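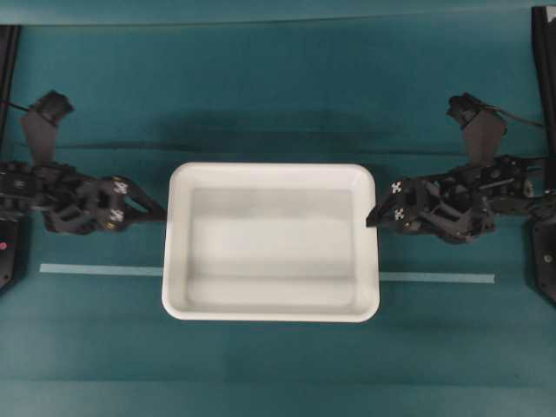
*Tabuleiro branco, vazio, sobre a mesa de tecido*

**Assunto:** Re: [cozinha-emholm] Almoço de sábado, quantidades de arroz

Boa tarde a todos,

Peço desculpa pelo meu português, ainda estou a aprender e escrevo devagar.

Marlene Doucette escreveu:

> Alguém sabe quanto arroz devemos comprar para 61 pessoas? No ano passado sobrou muito, e o arroz do fundo ficou colado. Também não sei se fazemos no forno ou no fogão.

Marlene, eu fiz as contas com a Qianru Peng. Para arroz de forno como acompanhamento, nós calculamos 75 gramas de arroz cru por pessoa. Isto dá menos de cinco quilos. Se houver crianças pequenas, pode ser um pouco menos.

Sobre o forno ou o fogão, eu prefiro o forno. Na panela grande é difícil mexer sem partir os grãos. O método que eu uso é este:

1. Refogar a cebola e o alho em azeite, sem deixar escurecer.
2. Juntar o arroz e mexer durante 2 minutos.
3. Passar para as assadeiras e deitar o caldo a ferver, o dobro do volume do arroz.
4. Tapar bem e levar ao forno 25 minutos.

Não convém abrir o forno antes do tempo. Depois, solta-se o arroz com um garfo.

O Muchen Li perguntou-me se pode levar chouriço. Por mim pode, mas peço que uma parte fique sem carne, e que o caldo dessa parte seja de legumes.

Ainda falta saber quem traz as folhas de louro. Eu posso chegar às dez horas.

Com os melhores cumprimentos,
Yichen Fang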